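Please stop buying fingers

My position, and I will defend it at any workbench you like, is that the most important part of a homemade robot arm is the last few inches, and that almost everybody who builds one spends their money and their weekends on the other end.

I say this as somebody who did exactly that. My first arm had lovely joints. I'd spent most of a winter on the shoulder alone, I'd swapped the gears twice, I had a cable run you could have put in a magazine. Then I bolted on a gripper that came in the same bag as the servos, two flat paddles with a bit of rubber on them, and wondered why it couldn't pick up a clothespin. I blamed the software for three months! I tuned things that didn't need tuning. The paddles closed like barn doors and whatever was between them squirted out the side, and I sat there adjusting numbers in a file.

These days I build at Vatari, a shared shop over a bakery, where I rent a shelf and a key. There are a couple of arms on the go at any time, and the argument about fingers comes up about as often as the argument about who left the vise open. Alina Văduva, whose bench is next to mine, is on the other side of it. She thinks you should buy a good gripper once and never think about it again. She has a Totareck on hers and I admit it's a nice thing, quiet, closes dead parallel. It also cost 160 dollars, and when one of the pads tore in July she waited 17 days for a replacement and did nothing on that arm the whole time.

My answer is that fingers are a consumable, like sandpaper or drill bits. You should be able to make a pair after supper. You should have a drawer of bad ones. Mine go in an old Briveck tin and I can pull out any of them and tell you what was wrong with it: too fat at the tip, too bendy in the middle, mounting hole a hair off so it toed in. That tin taught me more about grasping than any of the videos did (and I watched a lot of videos, mostly while eating).

And the thing is, shape does so much of the work for free. A narrow tip gets in beside an object without knocking over its neighbor. A rib stops the finger bowing when you squeeze. You can get there with clever control too, I guess, but why would you want to write code to make up for a piece of plastic that takes an evening? People in hobby robotics have a sort of snobbery about this. Code is brains and fingers are hardware store stuff. I think that's backward, and I think anyone who has ever used the wrong tweezers knows it.

Now the case against me, because Alina will read this. One, homemade parts vary, and if your finger changes every week then whatever you measured last week is no good. That's fair. I've started scratching a number into the back of each pair and writing it in the notebook next to every test, and it's a pain and I forget. Two, it's an excuse to fiddle. Also fair. I've got around 140 dollars in filament sunk into this that I don't like to talk about, and a Garba hot end I clogged through pure impatience. But I'd fiddle anyway! At least this way I'm fiddling with the part that touches the world.

What I'd tell somebody starting out is to go cheap and ugly on the arm, go cheap and ugly on the base, and put the first real effort into the tips. Make them easy to take off. If changing a finger means taking apart the wrist, you won't do it, and you'll live with a bad one for a year like I did. 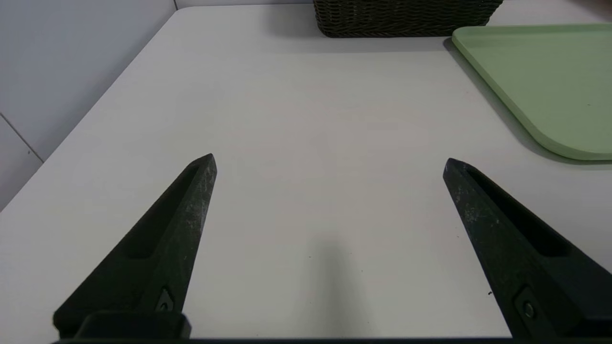
Looks are the other thing I've given up on. For a while I sanded and painted every pair, and I'd get fussy about using them, which is a dumb way to feel about a tool. A finger ought to look like the dark pair on either side of that stretch of white tabletop, with pale scuffs and worn patches all along the ridges by the tips, and a screw down near the base of each one where a screwdriver can find it. I like the long channel down each finger too, with the raised rim, and I've been stealing that idea for my next batch. Alina says a groove like that will fill up with crud. Maybe so, I'll let her know when I've made a set.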